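Boletín de la asamblea de estudiantes y trabajadores de Rustham

La biblioteca de Rustham vuelve a abrir por la noche tras nueve días de encierro

La ocupación de la planta baja de la biblioteca central terminó el jueves, 29 de octubre de 2026, con un acuerdo parcial entre la asamblea y el rectorado. El documento recoge dos de las cuatro reivindicaciones: la reapertura nocturna de las salas de estudio y la subrogación del personal de limpieza en las mismas condiciones que tenía antes del cambio de contrata. Quedan fuera la congelación de las tasas de máster y la publicación íntegra de los contratos de servicios.

El conflicto viene de julio, cuando la universidad adjudicó la limpieza y el mantenimiento del campus a Drivbridge sin consultar al comité de empresa. El pliego se hizo público en plenas vacaciones y el plazo de alegaciones se cerró antes de que empezaran las clases. En septiembre, a la plantilla se le comunicó un nuevo reparto de turnos que suprimía el de noche. Al no haber turno de noche, el rectorado decidió cerrar las salas a las nueve, también en época de exámenes.

La asamblea reunió 712 firmas en la primera semana de curso y las entregó en el registro general. No hubo respuesta por escrito. El vicerrectorado de servicios recibió a tres delegadas durante media hora y les explicó que el horario era «una cuestión técnica» que dependía de la empresa. La empresa, a su vez, contestó que el horario lo fijaba la universidad. Después de esas dos reuniones se convocó la asamblea abierta en la que se votó el encierro.

Participaron en esa votación casi 300 personas, entre estudiantes, personal de limpieza y algunos profesores asociados. El encierro se aprobó con once votos en contra. Quienes se opusieron pidieron que constara en acta su preocupación por el acceso al préstamo de libros, y por eso el mostrador funcionó con normalidad todas las mañanas. Las salas de la primera planta tampoco se tocaron.

Qué dice el acuerdo

El texto firmado tiene seis puntos. Resumimos los que afectan a más gente:

Las salas de estudio abrirán hasta la una de la madrugada de lunes a jueves, y hasta las once los viernes. En periodo de exámenes el horario se amplía también al fin de semana.

El turno de noche de limpieza se recupera con las mismas trabajadoras y el mismo plus. Drivbridge dispone de quince días para comunicarlo por escrito a cada una de ellas.

No habrá expedientes disciplinarios por la participación en el encierro. Este punto fue el que más tiempo llevó, porque el primer borrador del rectorado hablaba solo de «valorar caso por caso».

Se crea una mesa de seguimiento con representación estudiantil y sindical, que se reunirá una vez al mes. Las actas se colgarán en la web de la universidad —no en la intranet, como proponía la otra parte—.

Sobre las tasas, el rectorado se limita a decir que trasladará la petición al consejo social. La asamblea considera que eso es insuficiente y mantiene abierto el grupo de trabajo. El mismo grupo prepara una solicitud formal de acceso a los contratos de mantenimiento y a los convenios con Nimus y con Xue, las dos empresas que financian espacios en el campus y de cuyos acuerdos solo se conoce la nota de prensa.

La caja de resistencia

Quedan 500 euros en la caja. Se gastaron sobre todo en comida, fotocopias y el alquiler de un equipo de sonido para la concentración del segundo día. La propuesta es reservar 100 para imprimir el texto del acuerdo y repartirlo en todas las facultades, y dejar el resto para lo que decida la próxima asamblea. Quien haya adelantado dinero y no lo haya recuperado debe traer el recibo.

También hay una bolsa con objetos olvidados en la planta baja: dos cargadores, unas gafas graduadas, una bufanda gris y varios apuntes de Derecho Procesal. Se pueden recoger en el local de la asamblea por las tardes.
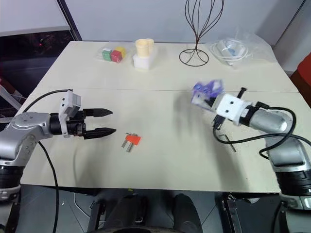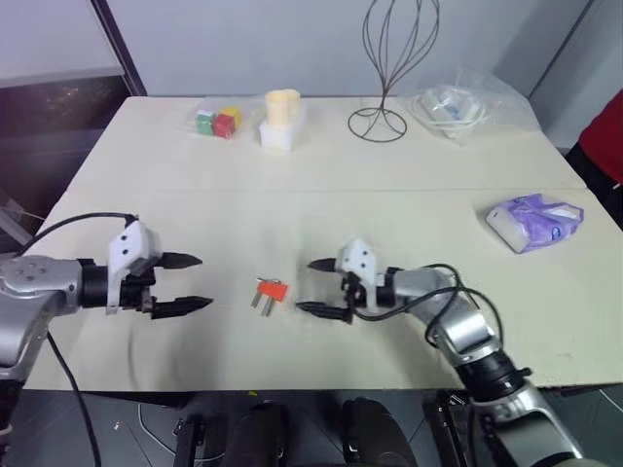
Innes Geddes nos escribió al día siguiente de la firma para decir que el acuerdo le parece flojo y que habría preferido seguir hasta conseguir algo concreto sobre las tasas. En su opinión, la mesa de seguimiento no servirá de mucho si el rectorado puede retrasar las convocatorias sin consecuencia alguna, y pide que la próxima asamblea fije un plazo a partir del cual se vuelva a votar la ocupación. Añade que votaría a favor. La propuesta se ha incluido en el orden del día, después del punto sobre la caja.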